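The Second Gripper

By the time the kettle at Kunbridge had boiled for the third time that Thursday, Nazar Bondarchuk had rubbed out the same line of the budget so often that the paper had gone furry. He was an old-fashioned man about budgets. He would type them up in the end, because the people at Horobets wouldn't look at anything in pencil, but he liked to do his worrying by hand, with a proper eraser and a biscuit on the saucer.

The line said "Grippers, hand-held", and beside it he had written 2, and then 1, and then 2 again.

"You'll go through to the desk," said Maureen, who had come in for the milk and stayed, as she generally did, for the conversation.

"It's the fingers," said Nazar. "The tool itself I can defend to anyone. It's the spare fingers that get me every January. Sixteen pairs, they want. Sixteen! My mother raised four of us on fewer pairs of shoes."

Maureen allowed that his mother sounded like a sensible woman, and asked what a pair cost. He turned the quote around so she could read it. Tridavier wanted sixty dollars a pair, and freight on top, and there was a paragraph in very small type about the freight that neither of them cared to finish. 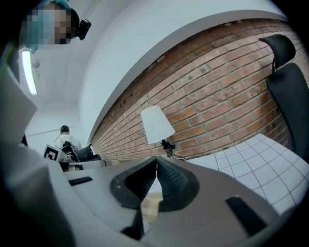 The trouble with a budget, Nazar always felt, was that you wrote it in one room and the work went on in another, and so he took his pencil and went to see. He had a soft spot for the workroom, with its old red brick and the lamp with the white cone of a shade that reminded him of his aunt's front parlour. He looked for a good while at the two black fingers, at the little grid pressed into the rubber where they faced each other, and at how fine the gap was between them. All that money and all that argument, he thought, and it came down to a bit of patterned rubber no bigger than it needed to be. Across the way a fellow in a white shirt had his own gripper in hand with the cable looped over his shoulder, as easy about it as a man with a garden hose.

He went back to his desk feeling fonder of everybody, and no further ahead.

"Well?" said Maureen.

"Two grippers," said Nazar. "I'm settled on two. If one goes off for repair, you can't have a person sitting there with nothing to hold." He wrote it in ink this time, which Maureen took as a sign of real progress, and then he looked at the sixteen pairs and sighed through his nose.

There was, of course, the matter of the chair fund. He had been putting a little by under the heading Hotitz, after the shop where he'd once seen a very handsome chair in the window, and it had grown to 177 dollars without anyone upstairs asking what a Hotitz was. His own chair leaned to the left. It had leaned for so long that he had begun to lean with it, and his wife had mentioned it at a wedding.

"You wouldn't," said Maureen, who could read him upside down and in pencil.

"It's very nearly three pairs," he said.

"It's your back, Nazar."

He thought about his back, and about the chair in the window, which had probably been sold long ago to some dentist. Then he moved the money across in his small, neat hand, and wrote "fingers" beside it, and underlined the word so he wouldn't be tempted to change his mind after lunch.

Maureen put the milk down and went off without a word. When she came back she had a folded piece of cardboard, and she got down on her knees – with some commentary – and pushed it under the left-hand castor.

"Try that," she said.

He sat. He was quite a bit taller on that side than he was used to, and the window looked different.

"Now," said Nazar, reaching for the quote, "let's have a go at this freight."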